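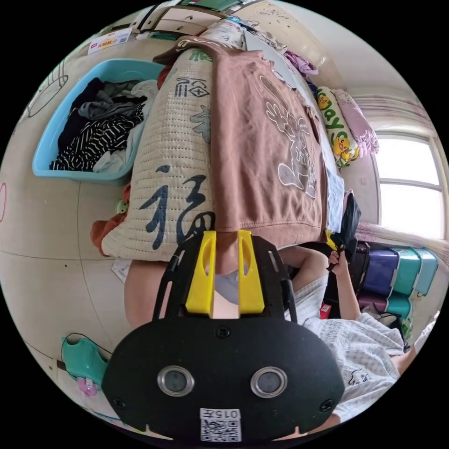 Guardar las cosas de casa
Marzo de 2023

Cada mes de julio, en Dinura, los vecinos dejan en la acera lo que ya no quieren y el ayuntamiento manda un camión a recogerlo. El año pasado el camión se llevó 917 bultos, según la hoja que colgaron en el tablón. En la misma hoja se desglosaban: 488 eran textiles de hogar, es decir, mantas, fundas, cojines, colchas y alfombras pequeñas. Más de la mitad de lo que tiramos es tela.

Creo que es un error y que tiene arreglo.

Un cojín se tira casi siempre por el relleno. Se apelmaza, se hunde por el centro y deja de servir para sentarse. La funda suele aguantar muchos años más. Antes se descosía un lado, se sacaba la guata, se ahuecaba o se cambiaba y se volvía a cerrar. Era una tarde de trabajo y no hacía falta saber coser bien. Ahora la mayoría de los cojines baratos vienen cerrados por los cuatro lados, sin cremallera, y quien los compra entiende que son de una pieza.

En la tienda Lollau, que está en la calle del mercado, venden guata por kilos desde hace años. Pregunté si tenía salida y me dijeron que poca. Preguntan por ella personas mayores y algún estudiante que quiere arreglar un sofá de segunda mano. En cambio, las fundas nuevas con el relleno incluido se acaban cada temporada. Cuestan seis euros. Con ese precio es difícil convencer a cualquiera de que descosa nada.

No pretendo culpar al que compra. Yo también he comprado cojines de seis euros y los he tirado al segundo invierno. Lo que discuto es que el único servicio público que tenemos para estas cosas sea un camión una vez al año. En Jerora, que tiene menos habitantes que nosotros, abrieron un local de arreglos en la antigua lavandería Bach. Hay dos máquinas de coser, una mesa larga y un armario con retales. Se paga una cuota pequeña y se usa lo que haga falta. En su primer año pasaron por allí 364 piezas. Algunas no tenían remedio y acabaron de trapos, que también es un uso.

Se me dirá que un local cuesta dinero. El camión también. Habría que poner las dos cifras juntas, incluyendo lo que se paga en el vertedero por cada viaje, y esa cuenta no la he visto publicada en ninguna parte. La he pedido por escrito y sigo esperando.

Mientras tanto se puede hacer algo sin presupuesto. Los bajos de la biblioteca están cerrados por las tardes y tienen luz y mesas. Bastaría con abrirlos un día a la semana y pedir a Lollau que lleve allí parte de la guata que no vende. También convendría cambiar la fecha de la recogida: en julio mucha gente vacía armarios con prisa antes de irse y saca a la calle mantas que echará de menos en noviembre.

El próximo pleno trata el contrato de limpieza. El punto del camión va incluido y se puede pedir la palabra al final.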